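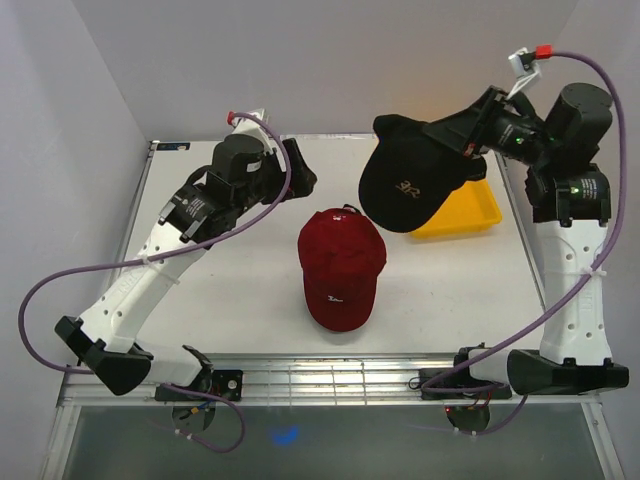 *Fig. 4. Both arms on the rail, right gripper holding the black cap over the yellow tray.*

## 4. Fitting the cables and running the cap test

By now you should have both arms bolted down and the walls up. If your bases still slide when you lean on them, go back to section 3 and do the rail bolts again. I'll wait. I rushed mine the first time and had to redo every single taught position afterwards, so please learn from my lost weekend.

I built this bench at home and then carted it over to the shared workshop at Drurdale, where it now lives. The notes below are what I do every time I set it up from cold. Yours will differ a bit if you've changed the rail length or used other motors, but the order should hold.

### 4.1 Cables

You want a nice lazy loop on each side, big enough that the wrist can turn all the way without tugging. I used the purple cable because I had a reel of it (and it's easy to spot against white, which I've come to love).

1. Switch everything off at the wall. Not just the software stop, the wall.
2. Plug in at the top of the arm first. Push until it clicks, then give it a gentle pull.
3. Let the cable hang down the outside of the arm, away from the middle of the table.
4. Move the arm by hand to its furthest reach, then fold it right back. Watch the loop the whole time.
5. If it snags on the base, let out a bit more and try again.
6. Tie it down at the rail end only. Leave the rest free.

> **Caution:** don't tie the loop to the lower link, however tempting those round holes look. I did, and the Suslow plug at the wrist end pulled out halfway through a move. The arm dropped what it was carrying and I said some words.

### 4.2 Powering up

1. Clear the table completely. Tools, mugs, caps, the lot.
2. Prop each arm in its rest pose, with the gripper pointing in towards the table.
3. Turn on the supply and wait for the little green lights on the motors. Mine take a few seconds to settle.
4. Start the Sterkus controller program and pick your saved bench file.
5. Check that left is left and right is right! Nudge one joint on each arm by a tiny amount and see which one moves. Swapped cables are the most common mistake I make, and it's a nasty surprise at full speed.
6. Run the homing routine at slow speed with your hand near the stop button.

If a motor stays dark, power down and reseat its plug before you try anything cleverer. If it's still dark after that, look at the fuse in the supply. Section 7 has the full fault list.

*Note:* the motors hold their pose only while they've got power. Keep a hand under each arm when you switch off, or the wrist will come down on the table with a thump.

### 4.3 Setting the grippers

Soft things are much harder than blocks. A baseball cap is a lovely test piece, it squashes, it slides, and the brim gives you something firm to grab if you come in at the right angle. I started with a stack of wooden cubes and felt very pleased with myself, then tried a cap and went straight back to the drawing board.

1. Open the settings page and find grip force. The scale on my build runs up to 917, for reasons best known to whoever wrote the firmware.
2. Start at 97. That's gentle enough to pinch fabric without crushing it.
3. Hold a cap between the fingers and close the gripper.
4. Tug lightly. If the cap slips, go up in small steps.
5. Save the value for each arm separately. My two are never quite the same.

> **Caution:** keep your fingers out of the gripper while it's closing, even on a low setting. It pinches more than you'd think.

### 4.4 The cap test

I use a red cap and a black one. Two colours make life easier for you as well as for the software, and if something goes wrong you can tell at a glance which move it was on.

1. Put the yellow tray down to the right of the middle, well inside the right arm's reach.
2. Lay both caps flat on the table, with a decent gap between them.
3. Park the left arm with its gripper empty. The right arm does this one alone.
4. Start the pick move for the black cap at slow speed.
5. Pause when the cap is over the tray and have a good look. Is it clear of the table? Is the cable still hanging free? Upside down is fine, by the way, the test doesn't care which way up the cap travels.
6. Carry on, lower it and let go.
7. Clear the tray and do the same with the red one.

I run it around 23 times before I trust a new bench file. If the right arm keeps missing by the same amount each time, your tray position is off and you can fix that in the file. If it misses by a different amount each time, suspect a loose bolt in the base (or a table that wobbles, mine did until I packed out one leg).

Once the right side behaves, swap the tray over and repeat the lot with the left arm. Don't try both arms together yet. That's section 5, and you'll need the Fülöp spacing sheet from the back of this guide to mark out where each arm is allowed to go.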